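Ticket 2459 – El planificador se queda colgado al pedir trayectoria hacia la taza
Proyecto: Tumitz (control y planificación)
Abierto por: Edin Vukadinović
Estado: abierto
14 de diciembre de 2023

¡Hola otra vez! Sigo con el brazo azul y la taza blanca, y ya no sé si el problema es mío o de Tumitz. Le paso la pose de la taza vista desde arriba, el planificador acepta el objetivo y luego se queda pensando hasta que salta el timeout (lo tengo en 3 segundos). En el log sale siempre lo mismo:

[planner] IK ok, 114 muestras, 0 válidas
[planner] goal in collision: link_4 / table

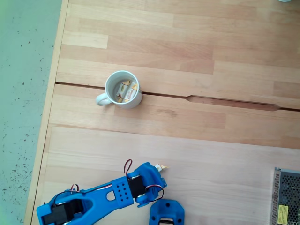 Lo primero que miré fue el plano de la mesa. En el YAML estaba la altura que dejó Hodoroagă en junio, medida con otra base, así que la cambié y reinicié el nodo. Pasé de 0 válidas a 49 – ¡una alegría! – pero la trayectoria que elige da un rodeo rarísimo, con la muñeca casi del revés.

Luego probé a quitar la taza de la escena de colisión y planificar solo con el cubito dorado. Con eso sale a la primera, incluso con la pinza cerrada.
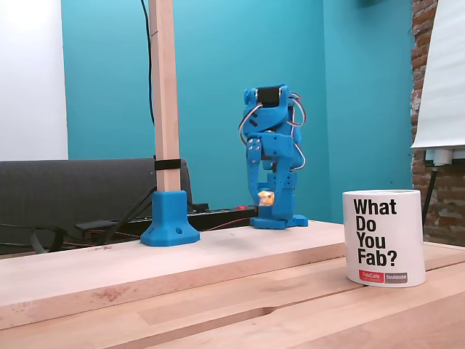

Mi sospecha ahora es la transformada entre cámara y base. Si comparo el tf publicado con el del fichero de calibración, el giro en Z no coincide, y creo que Stuvska (el nodo de percepción) lo está aplicando dos veces. Voy a lanzarlo con la calibración vieja desactivada y pego aquí la salida.

¿Alguien de Sotstead me puede confirmar si el frame que espera el planificador es base_link o world? En el README pone una cosa y en el launch otra.

Edin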